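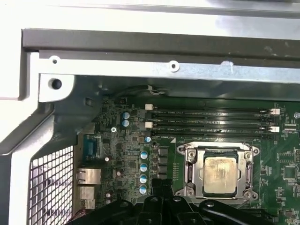

About Us

Print | E-mail

Hi, I'm Letay Ejigu, and I run Alemneh, a little evening school in Grundville where grown-ups come to learn bookkeeping, letter writing and enough English to argue with the phone company. I started it at my kitchen table with 2 students and one very wobbly chair (still got the chair!), and these days we teach up to 30 people a night in the old shoe store on the Julmont road.

I was a payroll clerk before this. I liked it fine, but people kept stopping me at the market with tax forms in their bags, and after a while I figured I might as well put out some coffee and do it properly. My cousin Fuad Alemayehu came in to teach the English classes and never left. He's loud, he sings the irregular verbs, and his room is always the full one.

Bereket Moges teaches the money side. If you've ever wanted to know where your paycheck goes, sit down with Bereket and a pencil and he'll have you keeping your own ledger in a month. We do it on paper first, then on the computer once the columns make sense to you. 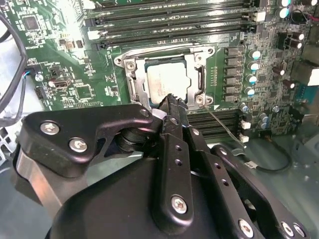

Classes run in the evening, and you can join any week you like. There's no entrance test. We ask for 400 a term if you can manage it, and if you can't, come and talk to me and we'll work something out. Books are lent out from the shelf by the door, so please bring them back with the covers on.

We also put out a small newsletter, the Dreturen, with student letters, recipes and Fuad's terrible crossword. The December issue is the big one, and last year we printed 700 copies and had to go back for more!

Want to come see us? Just walk in, the kettle's usually on. Or write to me and I'll answer, though it may take me a couple of days during term.

Page last updated 2020-10-28

Print | E-mail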